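Marble sealing: worth it or a racket?
Stone & Tile > Floors > Care and Cleaning

Started by grout_expectations, 2025-03-27
23 replies, showing the ones with the most votes

grout_expectations
We closed on a house with polished white marble through the entire ground floor. The previous owners left a drawer of takeout menus and no paperwork on the floor whatsoever. A guy from Ondby Stone Care came by, put his palm flat on it like he was feeling for a heartbeat, and quoted me $2523 to "strip, hone, polish and seal." When I asked whether it needed all four, he said most people like to do all four. I bet they do.

The floor is shiny. It has some dull rings near the kitchen island and a cloudy strip by the back door. Otherwise it looks fine to me, but I grew up on linoleum and I'm easily impressed.

So: does polished marble need sealing, and if it does, is it something a reasonably careful idiot can do alone over a long weekend?

slabdad
Sealer keeps stains out. It does nothing for the dull rings. Those are etching, where something acidic (lemon, wine, vinegar, the wrong spray cleaner) ate the polish. You could put ten coats of sealer on that floor and a lime wedge would still leave its autograph.

First thing, do a water test. Put a spoonful of water on the floor, leave it fifteen minutes, wipe it up. If the spot is darker than the stone next to it, the stone is drinking and you want sealer. If there's no change, keep your money.

mopandchange
Seconding the water test, but do it in more than one place. Ours failed by the sink and passed everywhere else, which tells you where the last owner did their cooking and where they just walked around feeling rich.

Also, the cloudy strip by the back door might be old cleaner. People hear "marble" and reach for the soap, then they never rinse. Try plain warm water and a clean microfiber on one tile before you let anybody near it with a machine.

terrazzo_terry
I'm going to be the unpopular one. Seal it regardless. A decent penetrating sealer is cheap, an oil stain in white marble is forever, and I have never met a single person who regretted sealing a kitchen floor.

slabdad
Hello, we've met now. I sealed a dense polished marble that didn't need it. The stuff had nowhere to go, so it sat on top and dried into a haze. Took me two evenings on my knees with a pad and more sealer to get it off. (Yes, more sealer. It softens the dried stuff. I too thought that was a prank.)

terrazzo_terry
Then you left it on too long. That's operator error. The bottle tells you when to wipe.

slabdad
The bottle told me to wipe at ten minutes. I wiped at ten minutes. The bottle and I are no longer speaking.

grout_expectations
Okay, I did the test in six spots. Four passed. The two near the island went gray and took an hour to dry out. The back door strip passed, so I guess it's soap after all.

Now I'm confused about how to look at the rest of it. In daylight the whole floor is one big glare and I can't see a thing. My spouse says that's a sign of a nice floor. I say it's a good way to hide a bad one.

mopandchange
Turn the overheads off, wait for dark, put a flashlight on the floor and roll it along so the beam skims the surface. Every etch and scratch will jump out at you. Fair warning, you can't un-see them. I did this in 2019 and still detour around one tile on my way to the fridge. 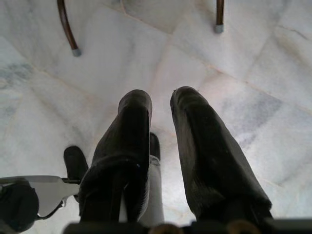 Mark the bad ones with painter's tape, the low-tack kind, and pull it up the next day. Don't leave tape on marble for a week. Somebody on this board did that and got to enjoy little rectangles until they had the place re-polished. Once you have the map you can work out if you're looking at a whole floor job or just a patch by the island.

calcite_me_maybe
Long time lurker, former floor tech. A few things in no order.

Honing takes off the surface, polishing brings the shine back. If the floor is mostly glossy you do not need a full hone, and anyone who starts with the word "strip" on natural stone had better mean stripping off an old coating. Ask what coating they think is on there. If they can't answer, there's your answer.

Individual etch marks can be done by hand with polishing powder, water and a felt pad. It takes patience. Small circles, keep it damp, rinse, look, repeat. Practice inside a closet. I'm serious about the closet. Your first spot will look worse than what you started with and you'd rather have that under the vacuum than in front of company.

Lippage (one tile edge sitting higher than the next) is a grinding job and that is worth paying for. Don't rent a grinder. I have been called out to a lot of houses with a rented grinder in them and nobody offers you coffee in those.

grout_expectations
I asked. I texted the Ondby guy and said "what coating are you stripping?" He wrote back "whatever's on there." Then a thumbs up.

slabdad
Framed and hung in my heart.

sudsy_malone
Not to defend the guy, but a lot of these floors do have junk on them. Our place came with some acrylic "shine restorer" over marble and it looked great for a year and then started peeling like a sunburn. Stripping was the right call. So he may be wrong about your floor and still have a reason for the habit.

calcite_me_maybe
Fair. Easy to check. Scrape a corner somewhere hidden with a plastic putty knife. If you get waxy crumbs or a film, there's a coating. If you get nothing but a noise that hurts your teeth, it's bare stone.

grout_expectations
Noise that hurts my teeth. Confirmed. The dog left the room.

Got a second quote out of spite. Fortin Floors, $1159, hone and polish just the area around the island, seal that section, blend out to the rest. She spent half an hour on the floor with a light and told me the dining room needed nothing. I nearly proposed.

terrazzo_terry
That's a fair price if the blend is good. Ask to see a blend she's done. The cheap version of this job leaves you with a shiny circle in the middle of a slightly less shiny room, and in the afternoon it looks like a landing pad.

mopandchange
Also ask what she uses to seal. If it's Greveo, good. If it's something out of an unlabeled jug, ask about the jug.

terrazzo_terry
Greveo is overpriced. I've used the Sundano penetrating one for years at half the money and can't tell the difference.

mopandchange
I can tell the difference. The Sundano smells like a tire fire for two days.

terrazzo_terry
So open a window. I'm not paying $200 for a jug because it smells like nothing.

sudsy_malone
You two have had this argument in at least three threads. I look forward to it.

grout_expectations
She uses Greveo. I have now accidentally taken a side and I apologize to the other household.

Next question, daily cleaning. I have been told, by different people in the space of one week: vinegar (my mother), steam mop (my neighbor), dish soap (the internet), and only distilled water by candlelight (a different part of the internet).

calcite_me_maybe
Vinegar will etch it. Please tell your mother gently.
Steam mop, no. Heat and moisture pushed into grout and any open pores. Some people do it for years and get away with it, and some people smoke until they're ninety.
Dish soap, a few drops in a bucket once in a while is okay IF you rinse. Your back door strip is somebody who didn't rinse.
For regular cleaning, dry microfiber most days and a pH neutral stone cleaner when it needs it. Change the water when it goes gray. You're not mopping at that point, you're redistributing.

slabdad
And mats at the doors. Scratches on polished marble are mostly grit off shoes. Two good mats did more for our floor than everything I ever poured on it. Get the kind without a rubber back, the rubber can discolor white stone.

terrazzo_terry
Agree with slabdad on the mats. Mark the calendar.

sudsy_malone
Felt pads on the chair legs too, and check them now and then. They pick up grit and then you've basically put sandpaper on four feet and handed it to your dinner guests.

grout_expectations
Tried the plain warm water on the back door strip. First bucket came up the color of weak tea. Four rounds later the cloud is mostly gone and there is perfectly good marble under it, so that's one thing off the list for the cost of my knees.

Tried the polishing powder in the closet as instructed. My first spot does look worse. Second one is passable if you stand up straight and don't love detail. I'm leaving the island to the professional.

Booked Fortin for the second week of April. I told the Ondby guy I was going another way and he sent the thumbs up again, so no hard feelings.

calcite_me_maybe
Good call. Keep everybody off the sealed part overnight, whatever the label says about two hours. And do the water test again in a year before anyone talks you into another coat.

mopandchange
Let us know how the blend turns out. Flashlight pictures or it doesn't count.

terrazzo_terry
Still should have sealed the whole thing.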